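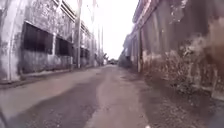 Cloruteo Masonry Wash
Sold by Clotcombe Supply
20-liter drum, concentrate
$38 per drum, pickup from the Bech yard
Item 1863

Cloruteo is a liquid cleaner for old concrete, render and brick. You dilute it, brush it on from the bottom up, wait, and rinse it off. The label promises "like-new walls in one pass." We have asked the maker to take that line off and so far they haven't, so please read the rest of this page before you order.

What it does do is lift mildew and the green film that grows on shaded walls. It does that fairly well. On rough concrete expect two coats, and a stiff brush in between. The maker's coverage figure was worked out on a smooth test panel, and I have never met a back lane built out of smooth test panels.

What it won't touch: rust from iron bars, old tar, soot that has been in the wall for decades, and anything that is really a hole. 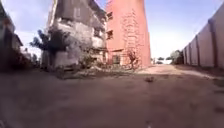 Unfinished concrete is the other thing people ask about. Bare block and poured frames drink the stuff, and you can go through a drum before lunch with very little to show for it. If the building still has no render on it, save your money until it does. Same goes for walls where the face is coming away in your hand. A cleaner can't hold a wall together, whatever the leaflet says about "restoring the surface."

Mixing and tools

One part wash to four parts water for mildew, one to two for heavy staining. Use a plastic bucket. The matching Cloruteo brush is item 997, and I'd call it an ordinary deck brush with a better sticker. Any stiff nylon brush will do the job. Gloves and eye protection aren't optional, and neither is trying a small patch first and leaving it overnight.
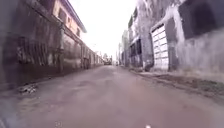 Painted walls need more care than the label suggests. The wash can dull older paint, and it always finds its way down onto whatever is below. On a two-story front with beige-yellow paint upstairs and dark, grimy masonry at street level, the dirt has already been running down the paint toward the bottom, and your rinse water will take the same route. Soak the lower wall with plain water before you start. Clear rubble away from the foot of the wall too, or the runoff sits behind it and you get a fresh tide mark for your trouble.

Does it last? The maker says five years. We don't repeat that on our own price list. A shaded wall with a leaking gutter will go green again whatever you put on it — fix the gutter first.

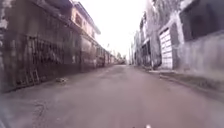
Stellan Isaksson wrote in to say we are too hard on it. He did the street side of a terrace in Stondlow with it in February, two coats, and the mildew hasn't come back yet. He also says the brown stains under the window bars look exactly as they did before, and that he'd buy it again at this price but not at the old one.

Unopened drums can be returned to the Bech yard. Opened ones can't. The yard is closed Tuesday.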